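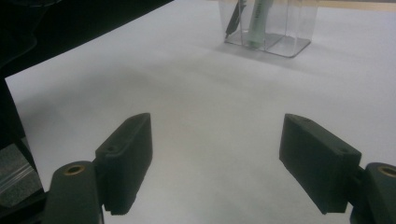
The hand-held gripper with its fingers open, and two pens in a clear holder beyond.

Karkley Open Bench

The Karkley Open Bench is a public demonstration of robot training methods held each May by Fotard, a small automation firm, in the ground floor of the former seed warehouse at Flillholm, on the edge of Karkley. It grew out of a series of private visits for possible customers and was opened to the public at the request of the local library service. The event is best known for the Huerta, a hand-held gripper that visitors may use themselves, and for a long-running disagreement over what the demonstration shows.

Background

Fotard was set up by Temitope Onyeka and Violeta Insaurralde to supply sorting and packing equipment to small workshops. Its early visits followed the usual pattern for firms of its size: a talk, a tour of the benches and a recorded film of an arm at work. Insaurralde later wrote in the firm's newsletter that the films had "answered every question except the ones people asked". The hand-held gripper was brought out for visitors the following spring.

The name Open Bench was first used on a poster for the library and was kept. Earlier printed matter calls the event the Flillholm Visit, and some local listings still do.

Format

Doors open at 10 am and close at 4 pm. Entry is free, but places at the gripper tables must be booked. A place lasts 3 minutes, which has been the most common complaint in the visitors' book. Children under ten may take part with an adult.

The visitor picks up the Huerta, closes and opens its two fingers by means of a trigger, and carries out a simple task with everyday objects. The tasks are set out on cards beside each table. They have included taking a pen from a clear holder and putting it back, stacking cups, folding a cloth in half and moving pegs from one dish to another. A camera on the tool records what the fingers do and what lies in front of them. Visitors sign a form before they start, and may ask for their recording to be deleted before they leave.

A second room holds the arm. It repeats two of the tasks at set times, with a member of staff beside it. Visitors stand behind a rope and are asked not to use flash.

The pen task

The pen task is the one most often described in accounts of the event. It is easily explained and looks like very little: the pens stand upright, the holder is see-through, and a person can do the job without thought. Fotard's leaflet says that these are the reasons it was chosen. A clear wall is hard for a camera to make out, and a thin barrel leaves small room for error in where the fingers close.

Critics accept the point about clear plastic but have asked why the task is laid out so kindly. Ifeoma Nwankwo, who reviewed the event for the Karkley Record, noted that the holder was set on a plain white surface with nothing else near it, and that staff put it back in the same place between turns. "I have never owned a desk like that," she wrote. Onyeka replied in a letter to the paper that a plain surface was the normal starting point and that busier ones were used on other days. Nwankwo asked to see one of the other days. Neither the paper nor the firm has said whether she did.

Claims and results

The leaflet handed out at the door states that 600 recordings were used to prepare the arm for the pen task. It does not say how many people made them, how many were thrown away, or whether any came from members of the public. At a talk during the same event, Insaurralde gave the number of usable recordings as 420. The two figures may both be right, as one could be the total and the other what was left after checking, but the leaflet has been reprinted without a change in wording.

The firm has also been vague about success. The arm is shown on a timetable, and a failed attempt is followed by another. No tally is kept in public. Onyekachi Ibrahim, a lecturer at the local college who has brought students to several of the events, asked for a board on the wall on which each attempt would be marked. Fotard declined, saying that a single day's results would mislead. Ibrahim pointed out that the firm was content to let a single day's successes be filmed. His students have kept their own notes on later visits, but the college has not published them.

What is not in dispute is that the gripper works as a tool. Most visitors can use it at once. Several writers have argued that this is the weak point of the whole day, as the success people remember is their own. A visitor who lifts a pen with the Huerta has used human eyes and a human arm, with only the fingers swapped, and then walks next door already inclined to be impressed. Fotard has never claimed otherwise, although the phrase "teach a robot yourself" has appeared on its posters. The wording was changed to "help record a task" after a query from the library.

Use of the recordings

The consent form gives Fotard the right to keep recordings for 60 months. Folasade Amadi, then head of the library service, objected that this was far longer than a morning out seemed to call for, and that the form was being signed by people in a queue with a coat over one arm. A shorter version in larger type was brought in, with the period unchanged.

It remains unclear whether the public recordings are of any use. Insaurralde has said in answer to a question that most first attempts are "too quick or too careful", and that the firm prefers recordings by its own staff. If so, the public part of the day serves mainly as publicity. The firm's website continues to list visitors among its contributors, without names.

Reception

Local coverage has been warm on the whole, with praise for the staff and for the chance to handle the equipment. Schools have been regular visitors. Nwankwo's later review was milder than her first and described the talk as the best part of the day, mostly for the questions from the floor. She repeated her view that the second room should be seen first.

Ibrahim has continued to bring students and to ask for the board. A version of the request appears in the visitors' book for each year he has attended, under which Onyeka has written "noted".

See also
Hand-held grippers
Learning from demonstration
Trade fairs and open days
Flillholm seed warehouse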